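The Second Printing of Grorkwood

How a forgotten novel was reassembled from two faulty texts
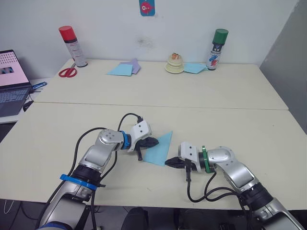 The first edition of Grorkwood ran to 3,410 copies, of which the publisher, Prikitz, pulped more than half. The novel follows two women who share the running of a boarding house in a mill town, and it was sold in drugstores under a cover that promised a murder. There is no murder. A lodger dies of pneumonia in chapter 12, and the women inherit his piano.

Eluned Landeg, who edited the new edition, worked from two sources. One is the 1953 paperback. The other is a carbon typescript, 59 pages longer, which the author deposited with her letters under the working title Undar. The typescript ends with the women still in the house. The paperback adds a final chapter in which one of them marries the county surveyor, and its prose differs enough from the rest to raise the question of who wrote it. The sentences are shorter. The surveyor, who has not appeared before, is given three different first names.

Landeg prints the typescript ending and moves the marriage to an appendix. Her reasoning rests on the letters, in which the author refers to "the chapter Prikitz wanted" and asks for her fee to be raised accordingly. It was not.

Other decisions are harder to defend. The paperback corrects several errors of chronology that the typescript leaves standing, and Landeg restores them all. A train leaves in July and arrives in spring. Readers who want a clean text will find this tiresome - the notes flag each case but do not resolve it.

The notes themselves are good on money, rent and the price of coal, and thin on the novel's debt to earlier pulp fiction. The chapter set in the Miyazaki tearoom, cut from the paperback in full, is the strongest in the book and appears in print for the first time.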